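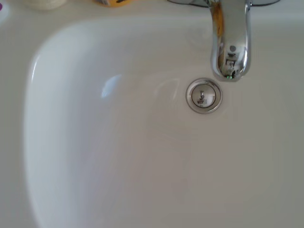

Rekha Kurian

So they're remaking Zerketti, and I've been grinning since Saturday breakfast!

If you've never seen it, the original is a heist movie set in 1770, with a clockmaker, a crooked bishop and a carriage chase over a frozen lake that my brother and I rewound until the tape gave up. I was nine. I've watched it every November since — usually under the same blanket, always with too much popcorn.

The new version has Gualtiero Cirillo directing, and I couldn't be happier. His last one, Monport, was a small, slow picture about two ferry pilots who stop speaking to each other, and it had more suspense in it than most of the big summer stuff (the fuel dock scene, my goodness). I saw it in a theater with 300 seats and maybe a dozen people in them, and we all stayed through the credits.

I know some of you are groaning about another remake. There was already that TV version in 2000, the one that moved everything to a ski resort and turned the bishop into a banker. I own it on disc. I will defend the first hour to anyone, and the second hour I'd rather not discuss.

What I want from this one is the clock workshop, built for real, with gears you can hear. I want the Provanard sisters back too. They were cut from the TV version completely and they're the funniest people in the story, especially when they're trying to sell the same stolen necklace to both sides of the family.

No cast yet, and no release date that I can find. My wish list for the bishop keeps growing, so send me yours in the comments. I'm putting the old one on again tonight, blanket and all, even though it's only May.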